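Tistix kitchen pack for the Gumano simulator — worth it?

Started by mossbank_74, 9:12 am

mossbank_74 wrote:
Has anyone tried the new Tistix scene pack? It went up in April and I've been running it every evening. I paid 104 for the full set and I'm so happy with it! The arm loads on the first try, the props grab cleanly, and you can record from the room view and the wrist view in the same run (which I could never get working in Moges).

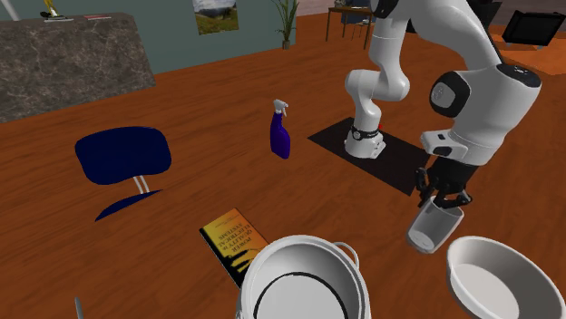

My favorite part is how cluttered you can make things. The old packs gave you a bare table and three cubes, and any policy looks great on that. With this one I've got the gripper holding a small white cup at a tilt while a big pot, a bowl, a spray bottle and even a book on power quality in electrical systems are all out on the floor — that's closer to my real apartment than I'd like to admit. I've logged 659 episodes so far.

gantrygoose wrote:
Looks nice, but 104 is steep for props. The Eltden set is free and has more kitchens. How's the contact physics? Thin-walled cups always jitter for me.

mossbank_74 wrote:
No jitter on my end with the default settings. I did have to drop the grip force a little for the smaller stuff. The wrist view is what sold me, since I train mostly on close-ups.

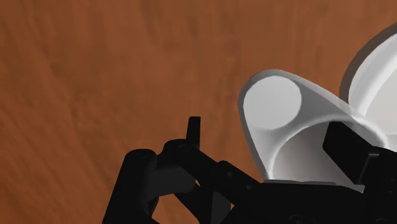
I run it at low resolution and it still keeps up with the room view, so I haven't touched the render settings at all.

Ewan Pirihi wrote:
I disagree on Eltden, goose. More kitchens, sure, but half the handles have no collision mesh. I spent 2 evenings fixing mugs before I gave up and bought this one.

gantrygoose wrote:
Fair, the handles are bad. I patched mine and they're fine now. Still not paying for bowls!

Ewan Pirihi wrote:
Ha, ok. Mossbank, does it let you randomize the lighting per episode?

mossbank_74 wrote:
Yes! It's under scene options, second tab. Turn it on before you start recording or it only applies to the next batch. I'll post my config tonight.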